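Progress report to the Givitz Fund
Project: Shared work at the test bench, Ostow Fittings, Nitness plant
Period covered: February through May
Prepared by Delia Cabral, plant training lead

Dear friends at Givitz,

Thank you for your patience with this one. I had hoped to get it to you before the spring inventory, and then the spring inventory came early, as it does. We are now halfway through the grant, and there is a good deal to tell you, most of it encouraging and some of it still up in the air.

You will remember that the grant pays for two things. The first is the planning and simulation of a robot arm for the handle test at the end of our faucet line. The second, and the one closest to my heart, is paid training time for the 6 people who do that test by hand today. They turn each lever through its travel, feel for drag, and write down what they feel. It is careful work and it is hard on the wrists, and several of them have been at it since before I came to Nitness.

Where the simulation stands

Rostislav Lukáč has built the bench in simulation, starting with our three-piece widespread set, because it makes up so much of what we ship. For now there is just a plain surface, the spout and the two handles, with the arm approaching the left lever. We talked for a long while about whether to model the sink deck and the fixture plate too, and decided to leave them for the summer so that the crew could start commenting on the motion sooner.

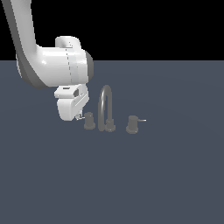
I can't say enough about how useful the Thursday-style sit-downs we borrowed from the Kadlec plant have been, even though ours are held at 2:45, right at shift change, when everyone would rather be in the parking lot. Rostislav brings his laptop to the break room and the testers tell him what they think. Garnet Simard pointed out in the very first session that a tester never takes hold of a lever close to the body of the valve, as you lose all the feel that way, and you want to be out toward the end. That had not been written down anywhere. It is now in the work instruction, and the approach point in the model has been moved to match.

We have run 160 simulated trials so far. I would ask you not to read too much into that number, as many of them were repeats after a small change, and a simulated lever does not stick or grind the way a real one can. Friction is the part Rostislav is least happy with. Hüsnü Ekinci in maintenance has offered to measure turning force on a batch of real valves, new ones and returns both, and we will feed his readings into the model over the coming weeks.

The starting layout

Each trial begins from a set layout of the three pieces. The testers asked for the handles not to be lined up too perfectly, and I think they were right to ask — parts coming down our line are never lined up perfectly either. We keep a still of the layout pinned by the time clock so people can write on it.

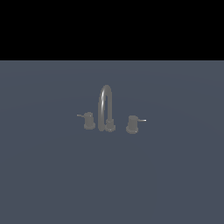
Widespread set in the simulation, spout between the two handles, levers pointing outward.

What is changing for the crew

This is the part I am asked about most, on the floor and at the grocery store. The plan we shared with everyone in February has not changed. The testers keep their jobs and their pay grade. When the arm arrives, it will take the repeat turning, and they will move to judging the borderline pieces, setting up the bench and looking after the returns, which have been piling up for want of hands.

Each tester has a 45-minute training block every week, on the clock. Radoslava Lukáč teaches it, and she has a lovely way of going back over a thing without making anyone feel slow. So far they have covered reading the trial log, stopping and restarting a run, and writing a fault note that the next shift can follow.

Not everyone is at ease, and I would be doing you a disservice to pretend so. Two of the testers have told me they would sooner keep doing the whole job by hand, and one has asked about moving to packing. We are talking it through with each of them, and I have promised that no one will be shifted before the training is finished.

Money and next steps

Spending on the simulation is on budget. Training hours are a little under, owing to the inventory, and with your agreement we would like to carry the unused hours into the summer. Before the next report we expect to have the friction readings in the model, the sink deck added, and a decision on which arm to buy. The crew will sit in on that decision, and Garnet has already started a list of questions for the suppliers.

If any of you can get out to Nitness, please come at shift change and stay for coffee.

With warm thanks,
Delia Cabral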